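3.2 Where snacks are kept and sorted in shared bedrooms

The kitchen was the expected place for household snack stores, and in most of the homes we visited it was where the bulk of packaged food was kept. A second kind of store came up often enough in the interviews to need its own treatment. Of the 67 households in the study, 36 reported that at least one child or young adult kept snacks in a bedroom, either all the time or for part of the week. We call these secondary stores. The term covers anything from a drawer to a tray that is carried back and forth.

Secondary stores were more common in homes where siblings shared a room. Parents gave different accounts of how they began. In Baltesia, the larger of the two housing areas, several parents said the habit started in May, when school schedules changed and the evening meal moved later. In Villalobos the practice was older, and some of the adults we spoke with had done the same when they were growing up. One mother described it as "the only way everyone gets their share." Her two sons divided a week's worth of snacks between them on the lower bed, and each put his part away himself.

The bed was the surface named most often for this kind of sorting. Desks in shared rooms were usually small and already covered with schoolbooks, and floors were avoided for reasons of cleanliness. A made bed with a blanket over it gave enough room to spread packages out so that each one could be seen. Respondents mentioned crumbs as the main drawback, and four parents had a rule that nothing could be opened until it was off the bed. We did not find that this rule was written down anywhere, but the children in those homes could all repeat it.

Bunk beds deserve a separate note. The lower bunk was used for sorting in nearly every case, even when the snacks belonged to the child who slept above. Headroom was limited, and taller children complained of it, but the lower bunk could be reached from the floor and the rails kept things from rolling off the side. Sheets or blankets hung from the upper bunk were common and were described by the children as curtains. Parents were less fond of them — two said they made it hard to see what was stored at the back of the bed.

Containers varied. Shoeboxes and plastic tubs were kept under the bed, while open trays were used on top of it. A tray has no lid, and several respondents saw this as an advantage, as the contents could be checked at a glance and a low supply noticed before the weekly shopping. Metal trays taken from the kitchen seldom went back there. Steinar Ladefoged, who carried out most of the home visits, recorded that parents often recognized a tray in the bedroom that they had been missing for some time.

Sorting itself followed no single order. Some children grouped items by kind and others by the day they planned to eat them. Part of the supply usually went into the tray and the rest stayed on the blanket until a place was found for it. Figure 2 shows a bed of the kind discussed in this section, with snacks both in a rectangular metal tray and spread on the brown blanket in front of it. A multicolored quilt lies toward the far side of the bed, and there are pine rails along the sides.

Figure 2. Snacks on a bed with wooden rails, some of them in a metal tray.

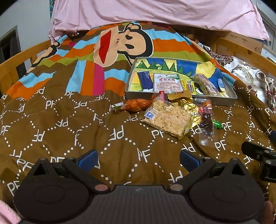
3.3 Secondary stores and the weekly shopping

Households with a secondary store did not shop more often than the others. They did buy more multipacks, and they were more likely to divide them on the day of purchase.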